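Open day at the Kvam ceramic works, Follmont

I live a short train ride from Follmont for three years now, and every October I read in the local paper that the Kvam works opens its doors for one day, and every October I had something else to do. This year I went. I am writing it down while I still remember it, mostly for the readers who asked me after my report from the paper mill if I would visit more factories.

Kvam makes sanitary ceramics: wash basins, toilet bowls, cisterns, and a small number of shower trays. The open day is on a Sunday, so a part of the production stands still, but the kilns cannot be switched off for a weekend and the casting hall had one shift working especially for the visitors. The entrance is free. You need to register for a tour group at a table by the gate, and you receive a paper band with the number of your group. I had group 13, which left at twenty past eleven. The parking place was already full when I walked by it, so I was glad for the train. From the station it is a walk along the canal and then over the iron bridge, and the signs were good.

Before the tour they give you a vest, safety glasses and plastic covers for the shoes. The covers are too small for any winter shoe. We were a mixed group, with many families, two students of material science who asked the difficult questions, and an older couple who had both worked in the glazing hall before they retired. They corrected our guide two times, very politely, and she was happy with it.

The tour begins with the slip. This is the liquid clay, and it looks like thin yogurt, gray and very smooth. It is mixed from clay, kaolin, feldspar, quartz and water in big round tanks with a slow paddle. We were allowed to put one finger into a bucket of it. It feels cold and a little silky, and when it dries on the finger it becomes a tight skin that you can peel off. The children in the group did this again and again until the guide had to close the bucket.

One of the students asked how they know that the slip is right. There is a small laboratory next to the tanks, behind a window, where they let the slip run out of a cup with a hole in the bottom and take the time. If it runs too fast, the wall of the piece will be too thin, and if it runs too slow, it leaves air pockets. The cup is a simple metal thing that you could have on a kitchen shelf. I liked that very much.

Then we came in the casting hall. It is long and warm, and the air is wet like in a greenhouse. The molds stand in rows on benches, and the older ones are plaster. The slip is filled in, the plaster drinks the water, and after some time there is a firm layer of clay along the wall of the mold. The rest is let out through a hose. We saw a mold being opened, and this was for me the best moment of the day. Two workers lifted the upper half with a chain hoist, very slowly, and inside was a complete bowl, dark gray and shiny, so soft that you could press a thumb into it. One of them cut the holes with a ring of sharp metal and wiped the edges with a wet sponge. She did it in perhaps one minute and she talked with us the whole time.

A plaster mold does not live long. After many castings the surface becomes rough, and then it is broken up. Behind the hall there is a hill of old molds as high as the fence. In the newer part of the hall they have pressure casting with plastic molds, which go faster, but the machines were not running that day and we could only look at them from the yellow line.

The pieces dry first in the open hall and after that in a chamber. The guide told us that a piece shrinks by so much between the mold and the finished product that a person who sees both side by side thinks they are two different sizes from the catalog. They have this on a table, one raw and one fired, and it is true. I would have bet money that they were from different models.
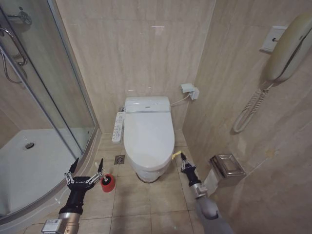
After the drying comes the inspection, which is done by hand with a lamp and a brush of colored paraffin. The liquid runs into the finest cracks and makes them visible. A raw piece with a crack goes back in the slip tank, nothing is lost. After the firing this is not possible anymore, so they look very carefully at this point. The inspector also knocks on the fired pieces with a small wooden hammer and listens. A good one rings, a bad one sounds like a flowerpot. Every visitor could try on one good and one bad basin. I heard the difference at once, but the older man from our group could also say where the crack was, and he was right.

The glazing we saw only through a glass wall. Most of it is sprayed by a machine, and the difficult shapes by a person in a cabin with a mask. The glaze is pale pink before the firing. A dye is added so that the worker sees where he already sprayed, and it burns away completely. I had never thought about this, that all these white things were pink for a few hours.

The tunnel kiln is the heart of the works. It is longer than I expected, and you cannot see the end from the beginning because of the pipes. The pieces travel through it on wagons, at a speed that you do not notice unless you look at a mark on the floor. There is one small window of dark glass where you can look at the fire zone, and there was a line of people for it, so I had only a few seconds. You see an orange light and in it the shapes, nearly transparent at the edges. The guide said that the kiln was last turned off 36 months ago, for a repair of the bricks, and that it took many days to cool down and even longer to heat up again, step by step.

At the end of the kiln is the sorting. Here is the part of the report where I must be a little critical. The guide spoke very fast in this hall, because group 14 was already behind us, and I did not understand how the grades are decided. There are first choice pieces, second choice pieces with a small spot in a place that is not visible after mounting, and pieces that are crushed. I asked what happens with the crushed material and she said road building, but then we had to go on. I would have liked ten minutes more here and ten minutes less with the film about the company history, which is shown in a cold room and is mainly music.

In the yard there were food stands and a tent with some suppliers. Ralteck had a table with pumps and showed how a diaphragm pump moves a thick liquid without destroying it, with a transparent model that you could turn by hand. Flemetti makes the sponges and felt pads for the finishing work, and they gave away small sponges to everybody. I have used mine for the bathroom sink all week and it is really a good sponge. The sausages were normal. The apple cake from the school parents was excellent and sold out by two o'clock.

There is also a small museum above the old gatehouse, and I recommend not to miss it, because the way up is badly marked. You go through the green door next to the bicycle stand. It has a collection of decorated basins and bowls from the time when the factory painted by hand, with blue flowers and birds also on places where you would never look. The painters signed their work with a number instead of a name, and one whole cabinet is only from painter 223. The lady in the museum did not know who it was. The personnel books from that time were lost in a flood. I stayed in front of this cabinet longer than I planned and missed my train.

The factory shop was open until four. Second choice basins were very cheap, and many people carried them to their cars wrapped in newspaper. I bought only a soap dish, which has a little gray dot on the bottom.

Some practical notes for next year. Come before eleven or after two, between these hours the line at the registration is long. Cash is better than card at the food stands. The tour has many stairs, and there is a shorter route without stairs, but you must ask for it at the gate. In the casting hall your glasses will fog. The tours are limited to 200 places for the morning, and when I left there was a sign that also the afternoon was full. Taking pictures is allowed everywhere except at the glazing cabins.

The next visit I plan is the rope maker at the harbor, if they answer my letter.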